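My Yearly Social Media Account Safety Check (with my notes)

I do this every May, usually with a big coffee and a bad attitude, and every year I find something embarrassing. I run the social accounts for Pikatach, a small shop that sells craft kits, and I've got my own personal profiles on top of that. A few of you asked for the list after I mentioned it in the newsletter, so I'm pasting it in with whatever I scribbled next to each item this time. Steal it, change it, skip the bits you don't need.

It took me most of a morning. If you only have personal accounts you'll be done way before lunch.

1. List every account you own
Status: done, with groans
Comments: I was sure we had maybe a dozen. There were 28! Some of those were test profiles Leandro Urquijo set up when we were trying out video, and one was a page for a holiday sale that ended ages ago. I closed the dead ones and wrote the rest down in one sheet, with the login email next to each.

2. Check the recovery email and phone number
Status: failed on 2 accounts, fixed
Comments: Both were pointing at an old work address that I can't open anymore. If I'd been locked out, that would have been it. Go look at yours now, I'll wait.

3. Change any password you've used twice
Status: done
Comments: I let my password manager flag the repeats and worked down the list. Boring, but I had a podcast on. Mine are all long random ones now except the one I have to type on the TV, and that's a string of silly words.

4. Turn on two-step login
Status: done on everything that offers it
Comments: I use an app for the codes instead of text messages. Print the backup codes too! Mine are in the folder with my passport. Pavithra Pinto (she does our ads) keeps hers in a fireproof box, and I'm a little jealous of the box.

5. See where you're logged in
Status: one surprise
Comments: Most apps hide this under Security or Login Activity. I found an old tablet still signed in that I gave to my nephew. Sorry, Rizwan, you're logged out of Auntie's page. If you see a place or a phone you don't know, sign out of everything and change the password right away.

6. Review who else has the keys
Status: done, one person removed
Comments: Demetrius Haverford moved over to Terelen in the spring and he still had full admin rights on our main page. He's lovely and he'd never do anything, but he shouldn't be able to delete us by accident either. Everyone who just posts is now an editor. Only Leandro and I are admins. 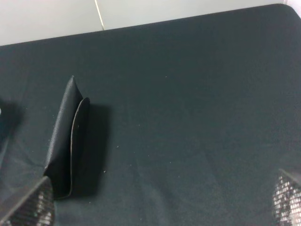
7. Clear out connected apps
Status: 44 removed
Comments: Yes, really. Quizzes, schedulers I tried for a week, a thing that made my face look like a painting. I kept Gomar for scheduling posts and that was pretty much it. If you remove something you need, it'll ask you to connect again, so be brave.

8. Check what strangers can see
Status: done on personal, still to do on shop
Comments: Open your profile in a private browser window and read it like somebody nosy. My birthday was showing on one and my street was readable in a porch picture on another. Both gone. I also went through my friends list and said goodbye to people I couldn't place.

9. Look at direct message settings
Status: done
Comments: Message requests from people we don't follow now go to a separate folder. We get a lot of those "your page will be deleted" messages with a link. Don't click it, ever. Go to the app's own support page and see if there's a notice waiting for you.

10. Set a limit on the ad account
Status: done, should've been done years ago
Comments: Ours had no cap at all. I've put it at $800 a month, and if we ever want more for a launch Pavithra can bump it up. A friend's bakery got hacked and the ads bill came in before she even noticed.

11. Download a copy of your stuff
Status: in progress
Comments: Request it early in the day, the big platforms take hours to build the file. Two are still "being prepared" as I type this.

Left over for me: item 8 on the shop page, item 11, and nagging Leandro to print his backup codes.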